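Clekholm Opens Free Asthma Education Program for Families

Wednesday, September 8, 2021

MELLOR – Clekholm, the community health nonprofit, is opening its new asthma education program to families in Mellor and Gollow this fall, and sign-up has already started! The program is called Cideo, and it is free for any household with a child or teen who has asthma.

Cideo grew out of a pilot that ran in Mellor beginning in January. In that first run, 168 families took part, meeting in the evenings with a respiratory nurse to go over inhaler technique, learn the early signs of a flare-up and write an asthma action plan they could share with school staff. The new program has room for 300 families, with evening and weekend classes in both towns.

"Parents came in with shoeboxes full of inhalers and went home knowing which one to reach for and when," said Wayne Garside, director of Clekholm. "I sat in on as many of the classes as I could, and I loved every one of them. We had grandparents, babysitters, a soccer coach, all practicing with spacers and asking terrific questions."

Each family attends four classes. The first covers how asthma affects the lungs and what daily medicines do compared with rescue medicines. The second is all hands-on practice. The third looks at triggers around the home, including dust mites, pet dander, mold, smoke and cooking fumes, and the last one is set aside for action plans, sports and school. Children eight and older are welcome to join their parents, and younger ones can play next door with staff while class is going on.
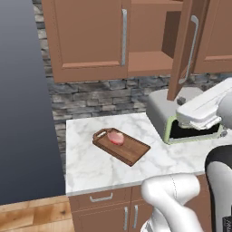 Families will also get a take-home kit with a spacer, a peak flow meter, a symptom diary and a zippered mattress cover. Clekholm has 700 kits ready, enough for families who would like a second one for a grandparent's house or a child care provider.

"A lot of kids think they have to sit out gym class, and many of them don't," said Sandra Goodall, the nurse educator who leads the Cideo classes. "When a ten-year-old can explain her own plan to her teacher, that's a great day for me."

Cideo does not replace regular medical care, and families should keep seeing their own doctor. Anyone having severe trouble breathing should call 911.

Of the 300 places, 200 are in Mellor and the rest are in Gollow. Families can sign up at the Clekholm front desk in either town or ask their school nurse for a form. Classes are offered in English and Spanish.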